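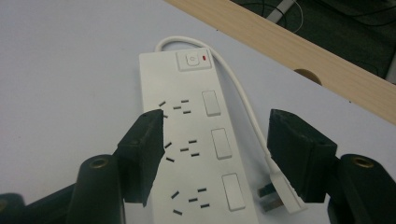
Wrist view from the hand-held gripper: power strip, plug and cord between the two fingers.

Trimming and checking plug demos in Dendus

24 October 2023

This page covers the step between recording and training: getting raw gripper clips into a state the policy can learn from. It assumes you have already calibrated the camera and have a folder of clips on disk. We use the plug task as the working case. Our set, Fallthorpe, started at 1,259 clips.

1. Import the clips

Open Dendus and point it at the session folder. Pose tracks load with the video. If a clip shows up gray in the list, its track is missing and you need to rerun the Eka tracker on it before going on.

2. Check tracking

White plastic on a pale table gives the tracker very little to hold on to. Sort by "lost features" and look at the worst clips first. Board edges and wood grain help when they are in view. Drop any clip where the pose jumps while the fingers are near the strip. We dropped 308 this way, leaving 951.

3. Set the start and end

Start the clip when both the plug and at least one socket outlet are visible. End it ten frames after the fingers open. Leave the approach in - the policy needs it.

4. Label the target outlet

A strip with several outlets is ambiguous, so each clip needs a target. Count from the end with the power switch, starting at zero. Fingertips often hide part of an outlet, so scrub forward until you have a clear view before you click. The label carries over to the whole clip.

5. Mask the fingers

Turn on the static mask for the lower corners. Keep the pads themselves unmasked, or the policy loses track of the gap.

6. Export

Choose "Evangelista" as the format and set the action horizon to 16. Hold out one clip in ten by session, never at random.

If the export stops with "width out of range," the gripper opening was not zeroed for that session. Fix it under Session > Width, then export again.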